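Nadja Danzer had flour on both elbows when I got there, and she didn't stop kneading to shake hands, so we sort of bumped wrists. I liked her right away.

She runs the supper nights at Velier, the long narrow dining room over the old print shop. I had come to talk about how you cook for 67 people in a kitchen built for a family of five. We ended up mostly talking about condiments, which is fine by me (I have a lot of opinions about condiments).

"I was a snob," she told me. "A terrible one. When I started I wouldn't have ketchup in the building. Somebody asked for it with the potatoes and I went out there and explained to him why he was wrong."

Did he come back?

"He did! He brought his own in his coat pocket. That was Fouad."

Fouad Qudah now does the books for Velier and eats there for free, so I'd say he came out ahead. He was at the end of the counter while we talked, going through receipts from the winter, and every so often he'd call out a number. They served 1,148 dinners last season and 1,014 the season before. Nadja waved her hand at both of them.

"I don't cook for the number," she said. "Well. I cook for the number a little. The rent is a number."

I asked what changed her mind about the red stuff, and she put the dough under a towel and sat down for the first time. Her grandmother, she said, kept a tomato sauce going every August, boiled way down with vinegar and brown sugar and a clove or two, and the whole family put it on everything. Eggs, rice, cold chicken. Nadja had spent years trying to make it again from memory. "And one night I'm tired, I'm eating fries in the car, and I taste it. It's the same idea! Sweet, sour, salt. She was making ketchup. She would have been furious if you told her."

So now there's a house version, thinner and darker than what you get at the store, with a lot more clove. I had it on roast cabbage and then I had it on bread when she wasn't looking. She makes it in February too, from canned tomatoes, and says anyone who claims to taste the difference after three hours on the stove is showing off.

She still keeps the regular kind for kids. And for Fouad, who has tried hers and is polite about it.

"It's very interesting," he said from behind the receipts.

"You hear that? Interesting," said Nadja.
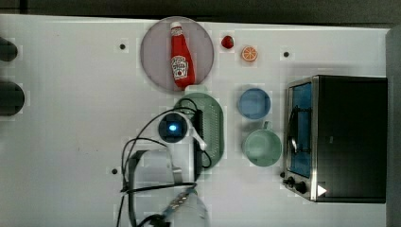 Georges Salameh
Food and Neighborhoods Writer

Before I left I asked her for the recipe and she gave me most of it. Two big cans of whole tomatoes, one onion, half a cup of cider vinegar, brown sugar until it stops tasting like soup. Cloves, allspice, a bay leaf. Cook it low, put it through a strainer, then cook it again until a spoon dragged across the bottom of the pot leaves a clean line. "If you get bored and turn up the heat, you'll be scrubbing that pot all night," she said. "I've done it. I'll do it again, I'm sure."

How much salt? She shrugged and went back to her dough. I've made it twice at home since then and the second batch was pretty close, though I think I'm still short on the vinegar. The supper nights start up again next month, and Fouad takes the reservations by phone, mornings only.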